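Section 6: Setting Up the Tesia Countertop Water Filter

Read this section through once before you start. You need a flat counter next to a sink, a clean towel, a small bowl, and an adjustable wrench if your faucet aerator is tight. No drilling is required. The filter connects to the cold and hot supply through the faucet, but only cold water may be run through it.

6.1 Before you begin

The Tesia works with most kitchen faucets that have a removable aerator. It does not fit pull-out sprayers, faucets with a built-in filter, or faucets with a square spout. If yours is one of these, see the list of Lorko adapters at the back of the manual.

Check the contents of the box against the packing card. You should have the housing, one Monti cartridge sealed in film, the diverter valve, two hoses joined side by side, a bag of washers, and the drip tray. Leave the cartridge in its film until step 6 of the next part.

Caution: Do not use the filter with water that is unsafe to drink. The cartridge improves taste and reduces sediment. It does not disinfect.

Wash your hands and wipe down the counter before handling the cartridge or the inside of the housing.

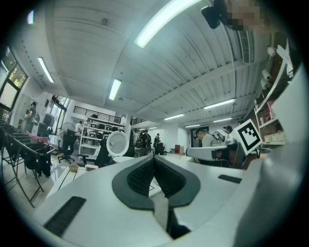 6.2 Fitting the diverter valve

1. Close the sink drain or lay a towel over it. The washers are small and easy to lose.

2. Unscrew the aerator from the end of the faucet, turning it clockwise as seen from above. If it will not move by hand, wrap it in a cloth and use the wrench gently.

3. Take out the old washer. Wipe the threads clean and look for scale. Soak scaled parts in white vinegar and rinse them well.

4. Choose the washer that sits flat inside the diverter without folding. Faucets with outside threads take the thicker one. Faucets with inside threads need the brass adapter as well.

5. Screw the diverter on by hand until it is snug. Turn on the cold water slowly and look for drips at the joint. If it drips, tighten it a quarter turn — no more than that, or the washer will split.

6. Turn the water off. Peel the film from the cartridge, remove both end caps, and lower the cartridge into the housing with the arrow pointing up. Press until it seats.

7. Close the housing lid. Line up the two marks, then turn the lid until it stops.

8. Push the hoses onto the diverter and lock the collar. Tug once on each hose to check.

Note: The hoses are 88 centimeters long. Do not extend them with tubing from another maker. Extra length lowers the flow, and joints in the middle tend to leak.

6.3 First flush

A new cartridge holds fine carbon dust. The first water through it will look gray or black. Place the bowl under the outlet spout, pull the diverter knob, and open the cold tap halfway. Empty the bowl as it fills. Keep going for 6 minutes, then look at the water against a white surface.

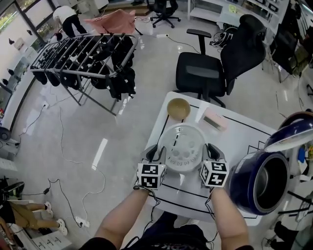 If it is still cloudy, run it for a few minutes more and check again. Tiny bubbles that rise and clear are only air and will stop after a day or two of normal use. Do not drink the flush water, though it can be used on house plants.

Caution: Never run hot water through the filter. Heat damages the cartridge and can loosen the seal in the lid. Push the diverter knob in before you open the hot tap.

6.4 Everyday use

Let the water run for a few seconds each morning before filling a glass. If the filter has stood unused for more than two days, flush it for a full minute.

One cartridge treats 418 gallons or lasts 6 months, whichever comes first. Write the date you fitted it on the sticker under the housing. A cartridge fitted in December is due for replacement in June. A slow trickle before then usually means sediment in the screen of the diverter, so clean the screen first.

Wipe the housing with a damp cloth and mild dish soap. Do not put any part of it in the dishwasher — the drip tray included.

Replacement cartridges and washers can be ordered from Nitetti Customer Parts. Have the model number from the base of the housing ready.

Section revised 22/12/2024. Text by Gwenllian Griffiths.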